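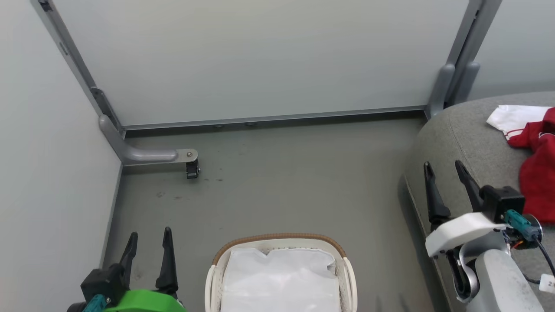
Put the Chairs Back in Waiting Areas

My town's main library took out most of its seating last May. The work was part of a renovation, and the new ground floor has wide aisles, better lights, and a clean line of sight from the front door to the checkout desk. It also has almost nowhere to sit. The old floor had armchairs along the windows and benches by the restrooms. The new one has four stools bolted to a counter and a padded bench without a back.

I have been going to that library for 20 years, and I think the change was a mistake. I also think it is part of a larger habit among people who run public and semi-public places. Seating has come to be treated as a problem to be managed. It should be treated the way we treat restrooms and drinking water, as something a building owes to anyone who walks in.

Look at how it has gone elsewhere in town. The Macaraeg Building, where the county keeps its permit office, used to have two rows of chairs in the lobby. Now people wait standing along the wall with a paper number. The pharmacy on Cendidden Street had three chairs next to the pickup window and now has a rack of reading glasses there. At the bus station the benches were replaced with leaning rails, which are padded bars set at hip height. A person can rest against one for a few minutes. A person with a sleeping child or a bad knee cannot do much with it.

The reasons given are usually the same. Seats take up room, they get dirty, and they wear out. People stay too long in them. The last reason is the one that gets said in a lower voice, and it generally means that somebody has been sleeping in the lobby.

I don't want to wave these off. I managed the front office of a dental practice for most of my working life and I bought a lot of chairs. Fabric stains. Vinyl splits at the seams. We once ordered a set from a company called Jurnetti that looked very good in the catalog, and the legs had worked loose by the second winter. Chairs are a real cost and someone has to tighten the screws.

But the cost is small next to what people spend on everything around the chairs. According to the project summary posted at our library, the new front desk alone cost more than all the furniture on the ground floor combined. I counted nothing in that summary for repair or replacement of seats, and there was a line for a digital sign that shows the weather. The weather can be seen through the windows.

The question of who sits is more important to me than the money. A healthy person of thirty hardly notices whether a room has chairs. He stands, looks at his phone, and leaves. The people who notice are older people, pregnant women, anyone recovering from surgery, anyone with a heart or lung condition, and parents. Many of them look fine. They won't ask for a chair, because asking means explaining, and they would sooner go home.

My neighbor Imre Magyar is a good case. He is in his eighties and walks everywhere, and he plans each trip by where he can stop. He knows that from his door to the post office there is a low wall, a bus shelter, and the steps of the Methodist church. From his door to the library there used to be the library. He could walk the whole way without a rest, since he knew he would sit down when he got there. He has not given up going, but he goes less, and he no longer stays to read the newspapers. Nobody at the library decided to keep him out. They took away a chair and he did the arithmetic.

I measured that walk once, out of curiosity. From his front gate to the library door it is 845 steps for me, and certainly more for him. For someone with his legs, that is a decent outing.

Designers will answer that rest areas exist and that they meet the rules. I'm sure they do. The rules in most places are about exits, ramps, and how wide a door has to be. They say a good deal about how a person gets into a building and rather little about what happens to him once he's in. I'd like to see that change, and I don't think it would take a long document. One proper seat, with a back and at least one arm, for every 200 square feet of public floor would do a great deal. The arm is important. Getting up from a low bench without one is harder than most people under sixty suppose.

As for sleeping in lobbies, I accept that it happens and that staff find it hard to deal with. It should be dealt with by people, under a posted policy, and with somewhere to send the person who is tired and has no home. Taking out the furniture doesn't house anyone. It moves one person to the next doorway and leaves several hundred others on their feet.

There are places that do this well. The Trustus, our little community theater, seats 162 in its hall, and when it redid its lobby it kept a long row of secondhand dining chairs against one wall. They don't match. At intermission they fill up in a minute. The box office tells me they lose around three chairs a year to breakage and pick up replacements at yard sales. The system has worked for as long as I've been going there, and I have never heard a patron complain that the chairs looked untidy.

I wrote to the library in the fall and got a polite reply. It said the open floor plan supports flexible use and that portable seating is available on request. I went in and requested some. The young man at the desk was kind about it. He had to call upstairs to find out where the folding chairs were, and then he had to find the key, and it was a good ten minutes before I had one. I stood at the desk while I waited.

The board takes comments on the building in person before its evening meetings, starting at 6:30. I plan to go and ask for twelve armchairs along the windows, where the old ones were. The outlets and the reading lamps are still there.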